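Reference > Student Projects > Robotics > Brornura
October | By the Plunley Reference Desk

Brornura is a student project in two-armed robot handling, conducted within the robotics course at Plunley. Students take part in teams over a single term and are assessed on a shared bench exercise as well as on written work. The project is named after the workshop in which it was first offered.

Background

The course at Plunley originally taught programming for a single arm. Brornura was introduced when the department acquired a second arm of the same type and wished to give students practice in coordinating the two. The first group had 2 teams. Enrollment later grew, and 123 students have completed the project since it became a regular part of the course.

The bench

Work takes place at a white table with one arm on each side. Both grippers carry red fingertips and yellow brackets. The parts are set out between the arms, and students may not reach into this area while the arms are powered.
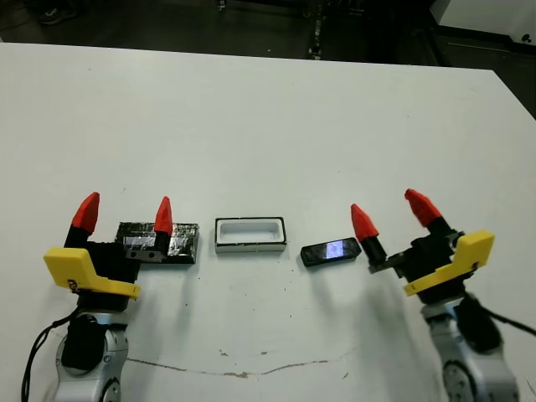

The Brornura bench, with an open white tray between the two grippers.

The same bench is used for teaching and for assessment. Teams reserve it in advance through the department office and are expected to return the parts to the storage shelf at the end of each session. Marks and scratches on the table are left alone unless they interfere with the work.

Coursework

In the opening weeks students learn to move each arm separately. They practice approaching a part, closing the fingers without shifting it, and releasing it at a chosen point. Work with both arms follows. At this stage each team must decide which arm will move first and where the other will wait, and must record these decisions in a written plan before any motion is run.

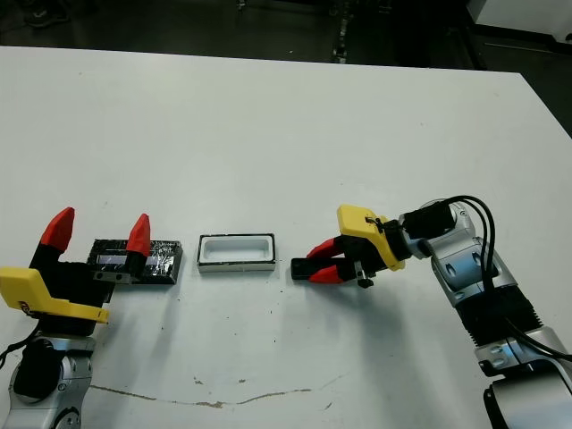

May a team change its plan after the bench session has begun?
Changes are allowed, provided that the team stops both arms and enters the revision in its logbook before continuing.

The logbook is the principal record of the project. Each attempt is entered with the name of the program used, the starting arrangement of the parts, and any fault observed. During one term the combined logbooks held 382 entries. Completed books are kept by the department and may be consulted by later teams, although programs may not be copied from them.

Assessment

The final exercise is held in the last part of the term. The instructor sets the starting arrangement, and the team has a fixed period in which to prepare. Grading takes into account the care with which parts are handled, the quality of the written plan, and the conduct of the team at the bench. A collision between the arms ends the attempt, but a second attempt may be requested.
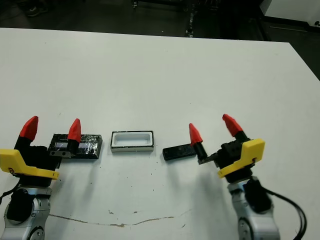
Three objects in a row on the table, with a gripper at either side.

The Dileo Prize is awarded to the team with the best logbook. It is judged separately from the bench exercise and has on several occasions gone to a team that did not receive the highest grade.

Related projects

Dönmez, a shorter project for first-year students, uses one arm and a reduced set of parts. Completion of Dönmez is recommended for entry to Brornura but is not required. Course materials for both projects are held in Room 3333.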